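Print this page | E-mail to a friend

GAME DAY TIPS: GETTING THE HOUSE THROUGH FOOTBALL SEASON

By Ngân Lâm 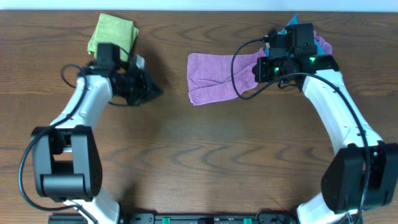
Dark, wavy grain on a wooden tabletop.

My brother-in-law owns 2 jerseys and washes neither of them during a winning streak. If your household is less superstitious, turn them inside out, close the zippers on everything else in the load, and use cold water. Skip the dryer. Heat is how numbers end up cracked by October, and then you're the person in the stands wearing a flaky 30.

Foam fingers can be washed in the sink with dish soap. Squeeze, don't wring. Drying takes almost as long as a televised fourth quarter, so start the night before.

Nacho cheese on the couch: let it set, lift it with a spoon, then blot with cool water and a drop of soap. Rubbing gives you a bigger stain and a sore wrist. For salsa, blot first and yell at your cousin second.

Chili for the whole crowd can be made Saturday and reheated on low. Stir it at every time-out. There are plenty. Taste again before adding salt, whatever the group chat says.

The cooler goes out to the porch with the drain plug open as soon as the last guest leaves. I once closed mine up wet after a spring scrimmage in March and met something in there in August. Baking soda and warm water got rid of most of the smell. I now use that one for garden tools.

Stadium cushions: vacuum the seams. You will find peanuts.

This site uses cookies. By continuing to browse you accept their use. OK

Contact us | © Protano Home Pages | Back to top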